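Friday, June. Workshop, 7.10 am start

Team truck back from Dridbridge late last night, all bikes still filthy. Washed the race bikes first, spares can wait. Drain at the back is slow again, leave the hose on low or it comes over the lip.

Main job today is the creak on the second Volurau frame. Rider says it's only under load, seated, on the left side, worst on the Destard climb. Doesn't do it out of the saddle. So probably not bottom bracket, but everyone says bottom bracket so did that first to get it out of the way.

Pulled cranks. Bearings smooth both sides, bit of grit on the non-drive seal, nothing in the race. Cleaned, greased, back in, torqued. Rode it up the ramp behind the shed. Still creaks.

Pedals off, threads greased, back on. Still creaks.

Seatpost out. Paste had gone completely dry in the bottom third and there was a grey line where the clamp wedge sits. Wedge itself had a burr on one corner. Filed it, fresh carbon paste, wedge back in with a smear of grease on the bolt ONLY. Ramp again, twice up seated, no noise. Not calling it fixed till it's done a proper hill with the rider on it. I'm lighter and I sit further forward.

Saddle height was marked with tape before it came out. Checked after, same. Please tape it BEFORE you loosen, last month we lost a position and had to go off the fit sheet, which was out of date.

Rear wheels. The Ulloa hubs have done 363 km since the last service, that's Dridbridge plus the recon ride. Freehub on the spare set sounds dry, the race set fine. Opened the spare. Pawl springs ok, hardly any oil left, someone has used the thick grease in there at some point and it's gone to toffee. Cleaned it out with solvent, light oil, put back. Engages crisp now. DO NOT use the thick stuff in the freehub, it's for the axle bearings. I've put a bit of red tape on the lid. 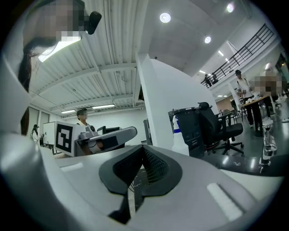
Grey body, black V mount, white pads.

Cassettes. Directeur wants the bigger climbing block on for the next one, 2000 m of climbing and the last bit is steep. Small cog stays the 11 either way so top end doesn't change. Needs a chain two links longer, checked big-big on the stand and the old length pulls the derailleur nearly flat. It shifts but I wouldn't let anyone race on it. New chains cut for three bikes, the fourth waits till the box arrives.

B-screw needs to come in a fair way with the big block or the jockey wheel grumbles in the lowest gear. Note the turns on the job card so we can wind it back after.

Tyres. Long argument over lunch. Old school half wants tubs at 105 psi like they always had, the other half wants wide tubeless way softer. For the record the 105 number is for the track tubs hanging on the end hook and nothing else!! Do not put it in the tubeless, the rim sticker says so and it's there for a reason. Pressures for the road bikes go on the whiteboard the night before, once we've seen the forecast.

Sealant topped up in all race wheels. One front had a dried ball of the stuff rattling round inside, picked it out with tweezers. Two valve cores clogged, replaced. We're low on cores, put on the order.

Cut in the rear tyre off the crash bike, sidewall, can see threads. Binned. Rim checked with a fingernail all the way round both sides and it's clean. Hanger on that bike was bent in, straightened, then bent again when I checked it against the gauge so changed my mind and fitted a new one. Old hanger is in the bin, not the drawer, dont fish it out.

Bar tape on the crash bike is torn on the right drop. Will do it Monday with the new levers, no point wrapping twice.

Radio mounts. Still rattling on the follow car bike rack as well, the rubber strips have perished. Cut new ones from old inner tube as a stopgap. Works ok, looks ugly.

Torque wrench (the small one) clicks early I think. Compared against the beam wrench and it let go before it got there, every time. Have hung it on the wrong side of the board with a tag. Use the other one untill it's been sent off.

4.30 pm — rider came in and took the creaky bike out to the Destard turnoff and back. No noise on the way up. One click on the way down over the cattle grid which could be anything. Leaving it as is, will ask again after a longer ride.

To do / order:
valve cores
chain for fourth bike, chase the box
carbon paste, nearly out
wedge for Volurau seatpost, get a spare even if the filed one holds
bar tape, black, not the shiny one
rubber strip for rack
drain

Spare Ulloa wheels are on the left hooks, serviced, ready to go. Crash bike stays in the stand, brakes not bled yet so don't ride it round the car park.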